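4. Setting up for an open day

This section covers a table-top demonstration with the Vundum hand-held gripper, where visitors pick things up themselves under supervision. It assumes that the gripper has been put together and charged (Section 2) and that the recorder has been paired (Section 3). For a demonstration with the arm, see Section 6.

Revised October 9, 2021 after the open day at Grirnmont. The table layout has changed. Steps for the waiting line are new.

4.1 What you need

Vundum hand-held gripper with felt pads fitted
One spare pair of felt pads
White tabletop sheet
Eggshell bowl and its round base
Key post with peg
Key ring with keys, clips and coloured tags
Recorder, power lead and 50 cm extension lead
Soft brush
Floor tape
Printed visitor cards (pack of 100)

The bowl and key post are in the Panicker case, bottom layer. The bowl travels separately from its base. Check that both have been packed before you leave, as the base is easily left behind on the table.

4.2 Preparing the table

1. Choose a table that does not rock. It should be 80 cm deep or more, with room for an adult to stand at the long side and for a supervisor at the corner.

2. Lay the white sheet on the table. It does not have to cover the whole top. Leave a strip of the table uncovered on the right for people to rest a hand on.

3. Brush the sheet from back to front. Light scuffs and grey marks can stay. Replace the sheet when a mark can be felt with a fingertip, because keys catch on it.

4. Put the round base at the upper left of the sheet and stand the bowl on it. Turn the bowl until the lowest part of the rim faces the visitor.

5. Stand the key post to the left of the bowl. Press down on the foot and try to turn the post by hand. If it turns, tighten the foot before going on.

6. Hang the key ring from the post. Let the lower tags rest on the table. They steady the ring when someone reaches for it.

Note: The ring may be hung from the hook in the Panicker case lid if the post is missing, but visitors under ten find this hard to reach.

4.3 Preparing the gripper

7. Look at both felt pads. A pad that has lifted at a corner must be changed. Rub your thumb across the fibres to free any grit.

8. Check the screw in each finger plate. Finger-tight plus a quarter turn is enough.

Caution: Do not use a powered screwdriver on the finger plates. The thread is shallow and strips easily.

9. Slide the teal collar back until it clicks. The trigger will not move the fingers fully if the collar is forward.

10. Squeeze and release the trigger five times. The fingers should meet squarely and come back to the same place every time. If one lags, follow Section 8.2.

11. Switch on the recorder and wait for the long beep. Enter the session code. The code for a practice session is 204, and anything saved under it is wiped when the recorder is switched off.

4.4 Setting out the waiting line

12. Tape a line on the floor two paces back from the table. One visitor stands at the table and everyone else waits behind the tape. At Grirnmont we let people stand along both sides, and elbows got knocked.

Give each person in the line a visitor card. The card says what will be recorded and what will not. Anyone who would prefer not to be recorded can still have a go, using the practice code.

Caution: Keep bags, lanyards and long sleeves clear of the post. If the post goes over, it falls towards the bowl.

4.5 Running a turn

Shobha Thomas at Simis ran most of the turns in June and wrote the first version of these steps. Allow two minutes for each visitor. Small children can manage with a supervisor's hand under the gripper body to take the weight.

13. Hand over the gripper with the trigger side down. Ask the visitor to hold it over the sheet with the fingers wide open and pointing away from them, and to keep it there until the recorder gives a short beep. The bowl and the key ring should both be in view past the left finger. If they are not, move the visitor half a step to the right and leave the table as it is. 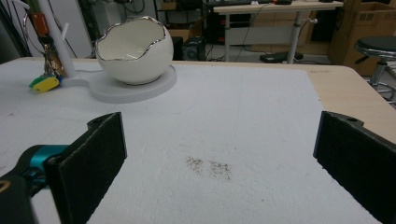 14. Ask the visitor to close the fingers on the key ring, lift it off the post and lower it into the bowl. They may use as many tries as they like within the two minutes. Say "stop" if the gripper touches the rim of the bowl.

15. Press the recorder button once to end the turn. Take the gripper back before the visitor steps away, hang the ring up again and call the next person.

Note: After every 50 turns, repeat steps 7 and 10. Change both pads together, even if only one is worn.

For packing up, go to Section 5.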